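Pesquisar no caderno
Ir

Última atualização: 14/3/21

Visita à Brultum, sala de demonstrações. Fomos eu e o Zaid Farah, chegámos atrasados, a apresentação já ia a meio. Apontamentos à pressa, passo a limpo depois (ou não).

Primeiro o braço Olau a paletizar caixas -- bonito, mas não nos serve. Ciclo de 44 s, dizem eles. Repetibilidade não quiseram dizer. Depois a bancada de recolha com a garra de mão, que era o que interessava. Já têm 269 demonstrações gravadas e querem chegar às 800 até maio. Perguntei quem as revê, resposta vaga.

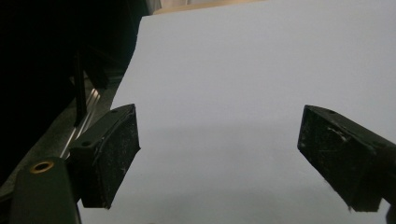

Desgaste dos dedos é o que me preocupa mais. Perguntei de quanto em quanto tempo os trocam e não há registo nenhum, trocam "quando parece". As pontas pretas estão muito riscadas, com pintas brancas e fibras agarradas na da direita, e contra o papel lilás acinzentado nota-se bem. Limpar antes de cada sesão? Perguntar. Pedir também o desenho dos dedos, ver se os furos batem com os nossos.

O Zaid acha que vale a pena pedir 2 pares emprestados e testar na Grerkgate com as folhas grandes. Concordo -- mas só com registo de trocas desde o primeiro dia.

Falta: preço dos dedos, prazo, e se o software Colombo exporta sem licensa. Mandar mail amanhã.

Este site utiliza cookies para melhorar a sua experiência. Aceitar | Saber mais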